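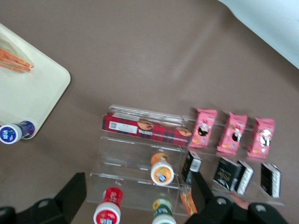 Snack table: changes from next week

The snack table at the Skilside centre has had the same layout since it was first put out, and it has been showing its age. Things got pushed to the back, the small bottles fell over whenever somebody reached across them, and the biscuits were usually under something else. We have now moved most of it onto a clear acrylic stand with stepped tiers, so that what is at the back can be seen over what is at the front.

The stand came from the Dratville office, where it had been used for leaflets. It is lighter than it looks and slides if you lean on it, so please lift things off it and don't drag them. We may put rubber feet on it in the spring if it keeps moving.

Boxed biscuits go on the top tier, lying flat. The red tartan box is there at the moment. Next to it are the pink packets with the cartoon characters, which are the first to go most weeks. They stand up better when they are close together – once one has been taken out, close the gap and the others will stay put. Small bottles go on the lower tiers with the caps upwards. Anything that won't stand up on the stand can go in the cream tray beside it.

The tray is also the place for odd items and for anything you picked up and changed your mind about. Please don't put things back on the stand in a different spot. The person restocking goes by what is on each tier, and last month we ended up with far too many drinks and no biscuits at all because the bottles had been hidden behind the boxes.

Prices and paying

Prices stay as they are until June. The tin is still on the shelf by the door and the card reader is next to it. If the reader is not working, write what you took on the sheet and pay when you are next in. Please write the item as well as the amount, as a column of bare figures is hard to match up afterwards.

The table took £1,933 over the last year. Once the stock had been paid for, £93 was left, and that has gone into the general kitchen fund. It was never meant to make money, and we would sooner keep the prices low than build up a surplus. The fund pays for washing-up liquid, tea towels and the water filter, so it will be spent soon enough.

What we stock

Most of what is on the table comes from Setiawan, who deliver to us every other week. The range changes with what they have in, and we can't promise that a particular packet will come back once it has run out. The plaid box of biscuits is a case in point. We asked for more in the last order and have been told to wait.

We had 7 requests on the sheet this time. Several were for savoury things, and we will try a few with the next delivery. Two asked for fresh fruit. We have tried that before and too much of it was thrown away, but if a few people would like to share the cost of a small box each week, put your initials on the sheet and we will look at it again.

Crumbs and spills

The brown tabletop marks easily and shows every sticky ring. A damp cloth is enough. Please don't use the spray from the Clornov cupboard, which is meant for the floor and leaves a film on the surface. The stand can be washed in warm soapy water and dried with a soft cloth. It should not go in the dishwasher, and kitchen paper will scratch it over time.

Opened packets should go home with you or in the bin. Half-eaten biscuits left on the tray overnight are thrown away in the morning.

The new layout will be checked at the next kitchen meeting. Comments can go on the request sheet before then, on the back if the front is full.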